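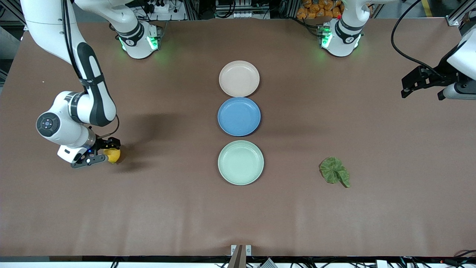

The two-arm Nosader cell with a lemon in one gripper. The three plates and the leaf are standard items in its table set.

The Nosader cell is a two-arm tabletop robot station used for pick-and-place work with light household objects. It is best known among the people who run one for its upkeep routine, a written procedure usually called the Eltness sheet, and for the long disagreement over how much of that procedure does any good. The cell was put together at the Flerkeseck workshop from bought-in arms, a covered table and a set of cheap props. Most of the published material about it comes from Flerkeseck itself and should be read with that in mind.

Layout

The two arms are mounted at the far side of the table, each on its own cylindrical base with a lighted ring. Each arm ends in a parallel gripper. By the convention of the cell, "right" and "left" are the robot's own right and left, so a person standing across the table from the bases finds the right arm on the left-hand side. Early copies of the sheet mixed the two conventions, and at least one cable set was replaced on the wrong arm as a result.

The tabletop has a matte reddish-brown covering. Flerkeseck's notes say a matte surface was picked to cut down on glare in the wrist cameras. That is a fair reason, although the notes give no comparison with any other surface. The covering creases with use, and the sheet calls for it to be changed every December whether it needs it or not. Operators who change it when the creases begin to catch plate rims report no trouble from doing so.

Setup

Setting up the cell takes place in a fixed order. The bases are bolted down and checked for play by hand. The arms are then powered, sent to their rest position and left there for 14 minutes, a period the sheet calls "settling." No explanation for the figure appears in any version. A common guess is that it was the length of a coffee break at Flerkeseck, and the makers have not offered a better one.

After settling, each gripper is opened and closed 10 times with nothing between the fingers. The operator watches for a finger that lags, and listens for a click at the end of travel, which usually points to a loose bolt at the base of the finger. This part of the routine has few critics. A finger that has worked slightly loose will still hold a soft object well enough to pass a casual look, then drop a hard round one.

The last stage is the table check. Plates are set out in a column and small objects are placed to either side. The lemon is used as the firm item and the leaf as the soft one. One arm works while the other stays parked, then they trade. The sheet asks for the check to be run with the wrist view open on a screen, so that the operator can confirm that both fingertips show and that they sit evenly at the bottom of the view.
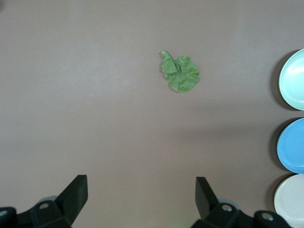 A leaf is the harder of the two objects to judge. It lies low, its outline is irregular, and the fingers have to come down close to the table to get under a fold. If the stored table height is too high, the fingers close on air. If it is too low, they press into the covering, and the arm may stop with a force fault. The height is therefore measured again after every change of covering, and this is probably the single most useful line in the sheet.

Shadows are the other complaint. A raised plate rim throws a dark curve onto the table beside it, and software that looks for edges can take the curve for part of the plate. Flerkeseck has claimed that its 2-lamp arrangement removes the problem. Users say it moves the problem to the other side of the plate.

Routine care

The sheet divides care into short and long intervals. At the short interval the fingers are wiped, the visible bolts are checked and the cables are looked over from base to wrist. Cables that hang in a loop near the wrist need enough slack for the full turn of the joint and no more; too much slack lets them snag on the edge of the table.

The long interval falls at 300 hours of running time. At this point the finger pads are replaced, the joint zero positions are checked and the wrist camera is calibrated again. Whether 300 hours is the right figure is doubtful. It matches no part of the arm makers' own schedule, and pads in light use are often thrown away with little wear on them. Pads used daily on hard plates may go smooth well before then — a case the sheet does not cover.

Common repairs

Most faults come from the gripper end. A finger that will not close fully is generally dirty or out of line, and can be put right without removing the gripper. A dead wrist camera is more often a connector than a camera. Base faults are rare and call for the arm to be taken off the table, a job for two people.

The Woo revision

A shorter procedure, the Woo revision, was issued on 15 Apr 2020. It cut the Eltness sheet from 81 steps to a single page by dropping the settling period, the yearly covering change and most of the logging. Flerkeseck reported fewer stoppages under the revision, but gave neither the number of cells nor the length of the trial, and the grippers had been rebuilt in the same period. The older sheet remains in use at some sites, mainly where the cell's logs have to match earlier ones. The finger bolt check and the table height measurement are the same in both.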